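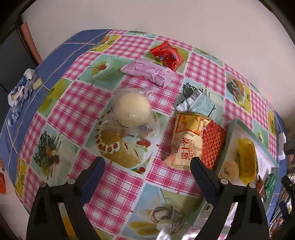
Station A, packaged foods on printed tablecloth, fingers open.

HAND-HELD GRIPPER COMPARISON – PRE-USE INSPECTION CHECKLIST
Site: Fesutthorpe
Date of inspection: January 26, 2019
Inspector: Špela Stan
Units inspected: Bolum 700 and Mollah hand-held grippers
Result codes: S = satisfactory, R = repair or adjust before use, N = not inspected

Section 1. Fingers and linkages

1.1 Fingers open to full travel without binding.
Bolum: S. Mollah: S.
Comment: The Mollah unit is slower over the last part of the opening stroke. The operators did not consider this a fault. Compare with the December sheet.

1.2 Pivot pins and screws seated, no visible backing out.
Bolum: S. Mollah: R.
Comment: One screw on the right finger of the Mollah unit turned under finger pressure. Tightened on site and rechecked. To be marked with paint before the next session.

1.3 Finger pads fully bonded, edges not lifting.
Bolum: S. Mollah: S.
Comment: Pads wiped with a dry cloth only. The use of solvent is not permitted on either unit.

1.4 Trigger returns freely when released.
Bolum: S. Mollah: S.

Section 2. Camera and recording

2.1 Lens clean, mount tight.
Bolum: S. Mollah: S.

2.2 Both fingertips remain in view at full opening.
Bolum: S. Mollah: S.
Comment: The wide lens bends straight lines noticeably toward the edges. This is acceptable for the comparison, provided that the same lens model is fitted to both units.

2.3 Exposure acceptable on all parts of the work surface.
Bolum: R. Mollah: R.
Comment: Glare on the tablecloth washes out part of the print. Other parts of the surface may be affected in the same manner. The lamp is to be moved or fitted with a diffuser. The inspector does not recommend changing the tablecloth, as a patterned background is required by the test plan.

2.4 Recording started and stopped from the Domia controller.
Bolum: S. Mollah: N.
Comment: The Mollah unit was not paired at the time of inspection. Test clip 1143 was recorded with the Bolum unit and played back in full. Clip 985 was found to be unreadable and has been removed from the index.

Section 3. Work surface and test items

3.1 Table stable, covering flat within the reach area.
S.

3.2 Test items intact, with no open food in contact with finger pads.
S.
Comment: Items in torn or opened packaging are to stay out of the pick area. Boxed pastries may remain on the table as background.

3.3 Item set includes rigid, soft and film-wrapped packages.
S.
Comment: The Swiss roll bag and the bun in its clear bag are retained as the soft items. Loose film gathers between the fingers – operators are to close slowly on these and release at once if the film catches.

3.4 Tray placed within reach, with clearance for both fingers inside the rim.
S.
Comment: The tray is to be set down again after each run. It need not be squared to the table. Small items lying against the wall of the tray are the harder case and should be attempted with both units.

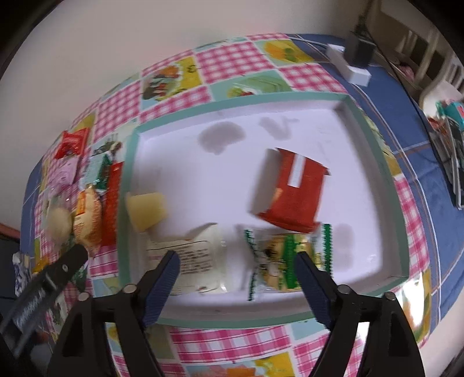

Section 4. Electrical and cables

4.1 Power strip clear of the pick area.
S.
Comment: Acceptable at its present distance from the tray. It should be moved to the floor if the item set is enlarged.

4.2 Cables routed so that they cannot be caught by an operator or a tool.
R.
Comment: The long black cable is to be secured with 2 clips.

4.3 Adapter and plug fully seated, casing undamaged.
S.

Section 5. Release for use

The Bolum unit is released for use once items 2.3 and 4.2 have been closed. The Mollah unit is released on the same terms, subject also to completion of item 2.4 and the paint marking under 1.2.

Signed: Š. Stan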